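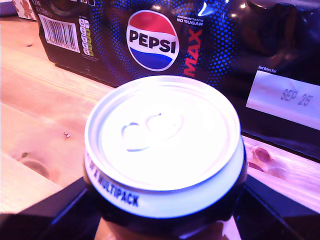

Equipment planning for robotic can handling

Equipment planning for robotic can handling is the work of choosing, costing and scheduling the purchase of small robot arms and grippers meant to pick up, move and stack drink cans. It covers the arms themselves, the fingers fitted to them, the table or bench, lighting, cabling, spare parts and the packaged goods used in trials. The subject is usually treated as a branch of light automation budgeting.

Test goods

Buyers commonly specify retail goods for trials. A shrink-wrapped multipack gives many cans of the same size and print, and the pack can be left on the table as background clutter.

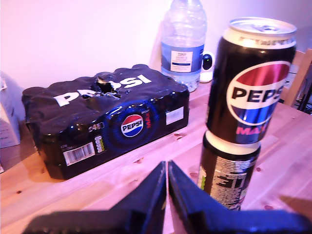 Stacked Pepsi Max cans beside a multipack with torn wrap, with two gripper fingers in the foreground.

Test goods are a consumable and are budgeted as such. Dented cans are normally written off after a trial, and date codes are checked when stock is held for long periods. The Gillmont planning sheet, drawn up by Nermina Todorova, lists cans under the same heading as finger pads and cable ties.

Grippers

Two-finger grippers are the usual choice for upright cans. The main figures to compare are opening width, closing force and finger length. An unopened can is fairly stiff, while an empty one crushes easily, so a buyer who expects to handle both should ask for adjustable force. 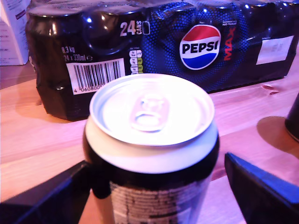
Flat fingers are cheap to replace and suit a range of can sizes. Curved fingers hold a single size more firmly but may need to be changed when the product changes. Spyros Stan of Cimis recommends ordering 2 spare sets with each arm.

One arm or two

A second arm adds to the purchase price, but also to the cost of mounting, power supplies and setup time. The Plestis budget allowed 2000 for the first arm and 3316 for the pair with brackets – both before tax. Delivery took nine weeks, and the bench was not in use until December. 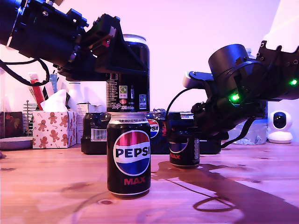
Space is often underestimated. Each arm needs room for its elbow and its cables, and the shared area in the middle of the table has to be kept within reach of both. Stacking also calls for clear height above the upper can – enough for the gripper to open and move away.

Running costs

Yearly costs include replacement fingers, cables, motors and operator training. Vasilis Vidmar has argued that motors should be budgeted by hours of use, while most small buyers still set aside a fixed share of the purchase price.

See also: End effector; Bench layout; Spare parts planning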